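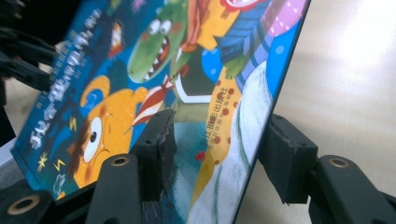 Reading picture books to a child in a language I only half know

2 min read

Posted by Bimla Gautam, 21 Jun 2026

My son is four and starts at a bilingual preschool in September, half the day in Mandarin. I took two years of it in college and can still get through a simple picture book, slowly, with the pinyin. My tones are bad. My husband doesn't speak any. Is it worth reading to him in Mandarin at home, or will he pick up my mistakes and have to unlearn them? We do one book at bedtime now, in English, and I don't want to ruin that.

Harish Tripathi

Read to him. He will hear his teachers for hours every day and you for ten minutes at night, so your accent is not going to be the one he copies. My parents read to me in English with heavy accents and I came out sounding like everyone else in Flellham.

What worked with our daughter was keeping the English book where it was and adding the other language at a different time – after breakfast in our case. She never felt that something had been taken away. We used the same book every morning until she was sick of it, which took weeks. By then I could read it without stopping.

If a book has an audio version, play it by yourself first and mark the words you get wrong in pencil. And get books with very little text per page. I bought a story collection of 268 pages at the start and we never finished it.

Satish Maurya

just talk about the pictures. point at the dog, say dog in chinese, turn the page. mine wouldn't sit still for a whole story at that age in any language

Branislav Vlček

I mostly agree with Harish, but check with the school whether they teach simplified or traditional characters before you buy a stack of books. We bought the wrong ones. It matters little at four and a lot more at six.

Also ask your library about interlibrary loan. Ours in Dvorak has one shelf of Chinese books, but they will order from other branches and the loan can be renewed once online. Your husband can join in too. He can read the English version of the same story on another night, and your son will probably enjoy correcting him.

Related posts

Toddler wants the same book every night
Library card for a child under five
How to fix a torn page in a board book
When do kids start mixing two languages?

We use cookies to keep you signed in. By continuing to browse you accept our cookie policy.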